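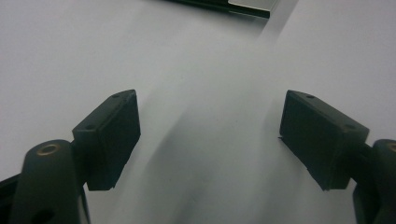 Zilalby Tabletop Demos

Human demonstrations of short tabletop tasks, recorded with a pair of hand-held grippers and a head camera. Put together by the Umali group for the Arkevard arm project. This README was last changed on June 22, 2023.

Read this before you train anything

Most data cards we've downloaded over the years read like brochures. They tell you how many hours there are and how varied the scenes are, and then you spend two weeks finding out that half the files have the wrong timestamps. We would like you to know the bad parts first. If they rule out your use, close the page and save your disk space.

We are not sure that demonstrations collected this way teach a robot what people say they teach it. They teach it something. A person holding a gripper is still a person, with a shoulder, an elbow and a wrist that no arm in our lab has, and with eyes that look ahead to where the hands are going next. What gets written to disk is the path of the gripper and what the cameras saw. What made the person slow down just before contact isn't in there, and neither is the feel of the grip tightening.

We still think the data is worth having. We just don't think it is worth what the usual pitch claims.

What is in it

200 episodes across three tasks. Each episode is one try at one task by one operator, from the start cue to the moment the operator calls it done.

lift_panel: take hold of an upright framed panel from both sides, lift it clear of the table, set it back down.
turn_panel: same start, but put it down facing another way.
slide_to_mark: push the object along the table to a given spot without tipping it over.

Each episode folder holds:

left_gripper.mp4
right_gripper.mp4
head.mp4
pose.csv (position and rotation of both grippers)
jaw.csv (opening width of both grippers)
meta.json (task name, operator code, split, flags)

The pose and jaw files share a clock. The head video does not. We line it up after the fact by looking for the jaw tap at the start of each episode, and this works until an operator forgets to tap. See Known problems.

The object

We picked the framed panel because it is annoying. It is glossy, it stands upright, and it can be tipped. Plenty of manipulation sets are full of foam blocks and plush toys, which will forgive nearly any approach angle, and then the reported success rate goes into a slide and stays there. With the panel, a grasp that comes in crooked tends to push one side ahead of the other, and you can see it in the pose file.
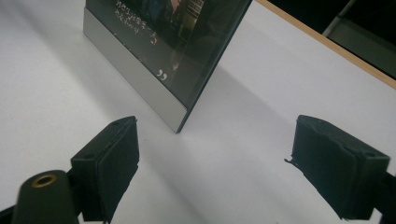
Gripper view: fingers open in front of the display stand. Note the wear on the right finger's pad.

The pads are a problem of their own. We did not replace them on a schedule. We replaced them when somebody complained, so grip friction drifts over the set and there is no column that tells you by how much. If your method leans on jaw width as a stand-in for force, be careful. A worn pad and a fresh pad can close to different widths on the same object with the same squeeze. We had a plan to log pad changes. The log has two entries in it and we don't trust either one, so it isn't included.

How it was recorded

The operator works at a table, one gripper in each hand, and does the task directly. There is no robot in the loop. People who are used to teleoperation sometimes miss this, so to be plain: the jaws are moved by the operator's own hands, and no arm is following along somewhere else.

That is the selling point of the method. It is fast and cheap, and the operators learn it in a few minutes. Our own earlier set, Seredora, was recorded by remote control with leader arms, and it was miserable to collect. Operators got tired, the arm lagged, and a good share of the time went into homing and restarting. But every motion in Seredora is a motion the arm really made. You never had to ask if the robot could reach that pose.

In the Zilalby set you have to ask it all the time. People cross their forearms. They lean in. They tilt both wrists inward in a way that feels like nothing to a human and runs the Arkevard arms straight into a joint limit.

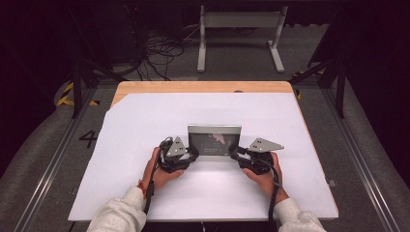
Close two-handed work makes this worse. With the grippers near each other at a small object, the human arms behind them spread out naturally and stay out of each other's way. Two robot arms bolted to a fixed base have fewer options. We ran every episode through a reach and collision check for the Arkevard setup and flagged 41 that fail it at some point. They are still in the download, with arkevard_reachable set to false in meta.json. We left them in because your arms aren't our arms, and because quietly dropping the hard ones is how a set ends up looking better than it is.

The check only covers the arms we have, mounted the way we mount them. A true flag says nothing about your robot.

Splits

The split is by operator. Random splits across episodes make numbers go up, and we've been fooled by our own before. With the same person on both sides of the split, a model can learn that person's habits and look clever at test time.

There is no validation split. Carve your own out of train, and please say how you did it.

Baseline

We trained one policy, on the 92 training episodes of lift_panel that pass the reach check. It learned to approach the panel well. It lined up with both edges, came in at a sensible height and opened the jaws wide enough. Then it closed too early, or closed one side and waited, or closed both and lifted before it had hold of anything.

We aren't printing a success rate. We changed the lighting halfway through the robot trials and restarted the count, and then did it again after swapping a camera mount, and any figure we gave you would be a story about which trials we chose to keep. Weights are in the baseline folder if you want to try them. Don't cite them as a result.

Our guess is that approach is well covered by the cameras and contact is not. Someone with touch sensors in the fingers could tell you if that guess is right. We couldn't.

Known problems

Missing jaw taps. Where the start tap is missing, meta.json has head_sync set to "manual". Those were lined up by eye, by more than one person, and not everyone was equally patient.

Shadows. The work surface is pale and the lighting is uneven, and the grippers and the object throw soft shadows on it. One early model we trained seemed to use the shadow to judge distance. It did fine until the robot was run under different lights, and then it didn't. We suggest heavy brightness changes in training, though we can't promise this fixes it.

Surface. White paper was laid over the table for much of the recording. A paper sheet can shift and wrinkle under a slid object, and friction under the object is then different from bare wood. The surface field in meta.json is filled in for some episodes and blank for the rest. Blank means unknown.

Gripper motion blur. Fast wrist turns smear the gripper videos badly. Pose tracking mostly survives, but jumps happen. Plot pose.csv before you believe it.

Operator skill. Early episodes are slower and have more small corrections in them. We haven't worked out if those corrections help a model or hurt it. There are papers arguing each way, and we have run too few trials to take a side.

No failures, almost. Operators were told to redo a try that went wrong, and the failed try was usually deleted on the spot. This was a mistake. A model trained here has hardly ever seen a panel slip, and has no reason to know what to do about it.

What we would not use it for

Claims about general two-handed skill. It is a narrow set of tasks on the same sort of object in one place.

Anything that needs force. There is no force channel, and jaw width will not give you one.

Comparing hand-held recording with remote control. We know some readers will want to set this beside Seredora and draw a line between them. The tasks differ, the lighting differs, the operators differ. We tried it ourselves and threw the chart away.

What it may be good for

Pretraining a vision encoder for gripper views, if you then fine-tune on your own robot's data. Testing retargeting code, for which the flagged episodes are the useful ones. Checking if your two-camera sync works on footage that has not been cleaned up for you.

Loading

Run python tools/check.py path/to/data first. It looks for missing files, clocks that run backwards and pose jumps over a set limit. It will print warnings on a clean download. Those warnings are real and we have not fixed what they point at. The loader in tools/load.py skips nothing by default; pass --strict to drop every episode with a warning.

Poses are in meters, rotations are quaternions in x, y, z, w order. Left and right are always the operator's left and right.

Changes planned

A second round of recording is penciled in for October, with failed tries kept and pad changes written down by the same person each time. If it happens it will be a separate download with its own card. Please don't merge it into this set under the same name.

Reporting errors

Open an issue with the episode folder name and the frame number. "The data looks off" has been reported several times already and we agree with it, but we can't act on it.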